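Kostville Museum of Home and Water
Learning Pages for Young Visitors

Why Does Water Push Back?

Have you ever tried to hold a beach ball under the water? It is hard work. The ball presses against your hands, and when you let go it shoots up to the surface. The push that you feel has a name. Scientists call it buoyancy (say "BOY-un-see").

Water pushes on everything that is placed in it. It pushes from the sides, from the top, and from underneath. The push from underneath is the strongest, because water is heavier and more squeezed together the deeper you go. When all of these pushes are added up, the result is a push upward.

Making Room

Two things cannot be in the same place at the same time. When you climb into a bath, your body needs space, and the water has to move out of the way. It can only go up, so the water level rises. We say that the water has been displaced.

A very old story tells of Archimedes, a thinker who lived in the Greek city of Syracuse more than two thousand years ago. The king had a new crown and wanted to know whether it was pure gold. Archimedes is said to have found the answer when he stepped into a full bath and saw the water spill over. Historians are not sure that the story is true, but the idea that carries his name is used by ship builders every day.
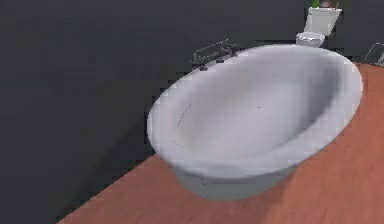

An oval bathtub with a thick, rounded rim.

Archimedes' rule says that the upward push on an object is equal to the weight of the water it has displaced. If an object can displace its own weight in water before it is completely under, it floats. If it cannot, it sinks.

Why Do Heavy Ships Float?

A steel bolt sinks at once. A steel ship may weigh thousands of tons and still float. The difference is in the shape. A ship is hollow and wide, and most of the space inside it is filled with air. It pushes aside a great deal of water before the water reaches the deck.

The model ferry Fekanberg, on the second floor of the museum, shows how this works. The model is 227 centimeters long, and its lower hull has been left open on one side so that visitors can look in.

Try It at Home

You will need a large bowl of water, a towel, modeling clay, and 4 coins of the same kind. Please ask an adult before you begin.

Roll the clay into a ball and put it in the water. Watch what happens.
Dry the clay and shape it into a small boat with high sides.
Set the boat on the water — gently — and add the coins one at a time.
Look at the side of the boat after each coin. How much lower does it sit?

Words to Know

Buoyancy: the upward push of water on an object.
Displace: to move something out of its place.
Hull: the main body of a ship.

Text by Odette Picard and Alfie Haworth, Education Department. Page last reviewed December 6, 2018.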